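Tollero moves counter-clearing robot to daily use at Grumar site

Tollero, which runs staff kitchens for office tenants, has moved its counter-clearing robot from trial to daily use at the Grumar building. The arm works the counter between the breakfast and lunch shifts, a job that used to fall to whichever attendant was free.

The unit was supplied by Fuvix and carries a black gripper with a small camera at the wrist. It picks up mugs, cups and cutting boards and sets them down at the wash station. Items it can't classify are left in place and logged for staff.

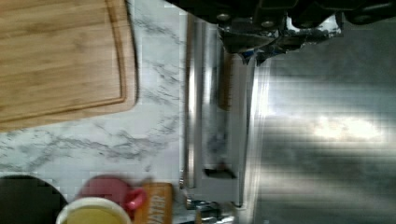 Staffing on the morning shift stays at four. According to site manager Zainab Nwachukwu, two attendants have been retrained to supervise the arm, clear its fault log and reset the counter when a pick fails. They receive the higher pay grade used for equipment operators. The other two remain on food prep and service.

Cycle time is the main limitation. The arm needs around 3 minutes to clear what an attendant clears in one, and it stops whenever a person reaches over the counter. Cups that still hold liquid are handled at reduced speed, and spills are wiped up by hand.

"My wrists are better and my paperwork is worse," said Adebayo Okeke, one of the retrained attendants. He said the log takes up most of the quiet half hour before lunch, and that he has asked for the screen to be moved closer to the prep area.

Kornél Csizmadia, who handled the installation for Fuvix, said a software update planned for January will group repeated faults into a single entry. The stop distance will stay as it is.

Tollero has not decided whether to install the system at its Usman site, where the counter is narrower. Staff there will be briefed on Friday.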